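Juneck users board > Planning and control > Planner takes the scenic route in sim

18 replies, 900 views (showing selected page)

mossy_gimbal
Been running Bromano as the motion planner on top of Juneck for a few weeks, all in simulation, household tasks. Mostly fine. But ask it for a short reach over a tabletop and it gives me a path a tourist would be proud of. The goal pose is right there. The wrist goes on a little pilgrimage first, then arrives from the other side looking pleased with itself.

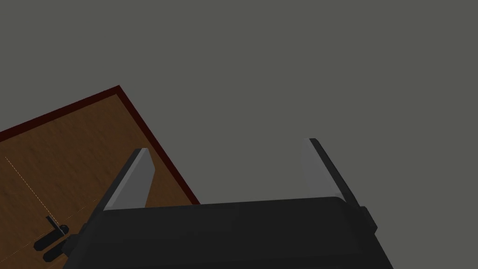 Default sampler, default smoothing, 18 waypoints after shortcutting. IK on its own is happy and returns in no time. Collision margins are whatever shipped with the config, which I admit I haven't read.

thinh_ta
Read the config.

mossy_gimbal
I knew that was coming. I was hoping it would come from someone else.

thinh_ta
The shipped margin is for a mobile base driving past furniture. If you apply it to the fingers, the tabletop is basically lava and the planner goes wherever it can get clearance. Set it per link. Fingers get a small number, everything else keeps the big one.

bolger_refugee
Disagree. I came over from Bolger and it did the same thing with margins at zero. It's the seed. Your IK solver picks the first elbow configuration it likes, and if that's on the wrong side, the planner has to unwind the whole arm to get there. It isn't confused, it's obedient. Ask for several IK solutions and plan to the nearest one in joint space.

thinh_ta
That helps when the solver has choices. Near a table edge with a fat margin it has one, and it's the ugly one.

bolger_refugee
Then we're both right and I'd like mine noted first.

Ha-rang Ha
Moderator hat off for this one. Before anyone touches the planner, can you turn off the perception layer and plan against ground truth geometry? Cestent's voxel map inflates thin things badly. Chair backs are the worst. Spindles go in, a solid wall comes out, and then you spend an evening blaming the sampler. I have spent that evening.

mossy_gimbal
Oh no. There are chairs. 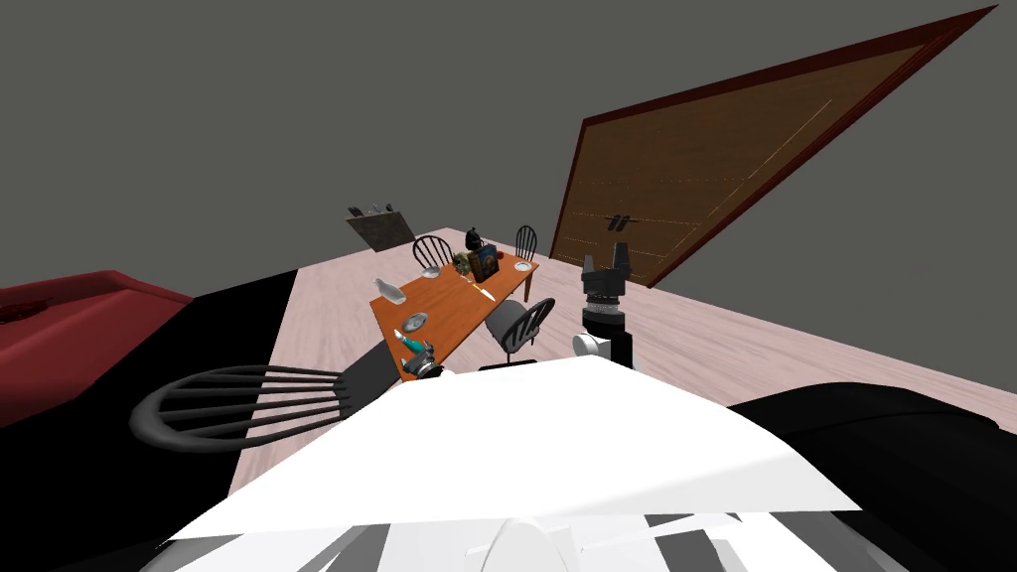

OK, ran it with ground truth meshes and the same seed. The path is a lot shorter. Still has a flourish at the end, but I no longer want to file a complaint. With voxels back on, the detour is back too, 47 waypoints this time, so worse than what I posted.

thinh_ta
And the margins?

mossy_gimbal
Set per link like you said. The flourish went away. So that's voxels for most of it and margins for the rest.

bolger_refugee
And the seed?

mossy_gimbal
Changed nothing I could see. Sorry.

bolger_refugee
Try it with the other arm. I'll wait.

Ha-rang Ha
For the voxel side, drop the cell size only inside the reach envelope and leave the rest coarse. Doing it globally will eat your memory and then your afternoon. There's a region override in the map settings, filed under "visualization" for reasons lost to history.

mossy_gimbal
Found it, under visualization, between the background color and the font. Left arm plans cleanly now. Right arm picked an elbow-up solution and went around the long way.

bolger_refugee
Nearest solution in joint space. See my first post.

thinh_ta
Fine. Give him the seed one.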